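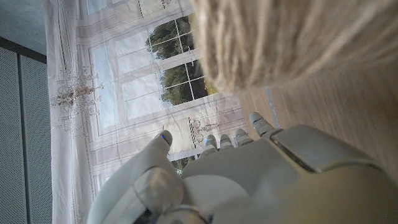 Back of the hand, thumb to the left.

Dec 31, 2022
Dillodthorpe, cutting room notebook

Jamik, reel 3, picture and sound

Reel 3 came back from Janjua with a note saying "sync confirmed throughout". I don't believe it. Ran the whole reel against the quarter-inch transfer this morning, 718 feet at 24, and by the tail the sound is 253 frames late. That is over ten seconds. Perhaps they checked the head and went to lunch.

The obvious guess is that the tape machine ran at a slightly wrong speed, either on location or at the transfer. If so the drift should be a straight line and one speed change fixes the lot. A steady error would put us 53 frames out at 150 feet. I measured 61. Measured again from the other side of the splice and got 61 again. So it isn't one steady error, or there's a second fault sitting on top of the first.

Things that could give eight extra frames early on:
- a lost piece of picture at one of the old cement splices (I can see three before that point)
- the recorder battery sagging and recovering
- me, reading the clap wrong. The slate is half out of shot.

I lean towards the splices but have nothing to show for it yet. Edge numbers are too faint on this stock to read from the scan. Will need the print itself on the bench.
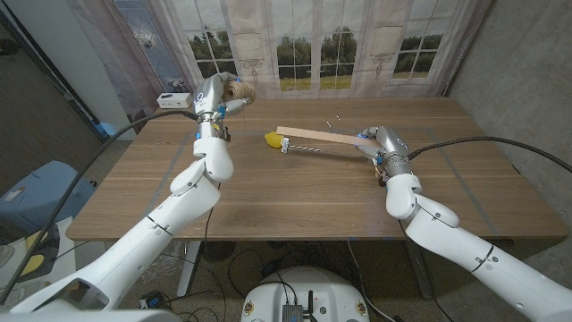 The kitchen shot

This is the long one, 1,798 frames without a cut, the mother peeling and talking while the radio goes. It is the only stretch where I trust the picture to be whole, so I used it as a test. Lined up the first word and let it run. Sixteen frames out by the end, which fits the steady error nicely and gives no help with the extra eight.

Tried the speed change on this shot alone. Lips look right. The radio now sounds a touch flat to me, but I have been listening to it all day and would not swear to anything. Someone with a better ear please check before we commit.

Also, the director's notes call this "live sound". I have doubts. There are two plates put down near the middle and I hear one. Could be the microphone pointing at the window. Could equally be a wild track laid under afterwards and forgotten, in which case matching lips to it is a fool's errand and we should stop.
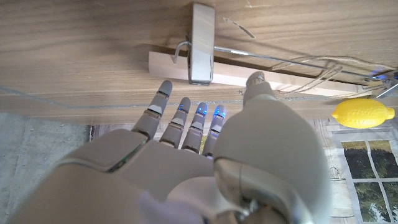
What to do about Akemville

The festival wants a file for viewing in June and has asked for "the restored version". There isn't one. There are two reels I would show people and one I wouldn't. I would send reels 1 and 2 with reel 3 marked as work in progress, though I suspect the marking will be ignored.

Not happy either with the plan to clean up the voice-over using the new noise tool. The sample we were sent sounds lovely and has lost every breath. In a film made of one person remembering things out loud, I'd keep the hiss.

To do
Print of reel 3 out of the cold store, count across the three splices by hand.
Ask Janjua what exactly was confirmed, and at which points on the reel.
Second transfer of the tape on the other machine, same heads, no correction.
Leave the speed change off the master until the eight frames are found.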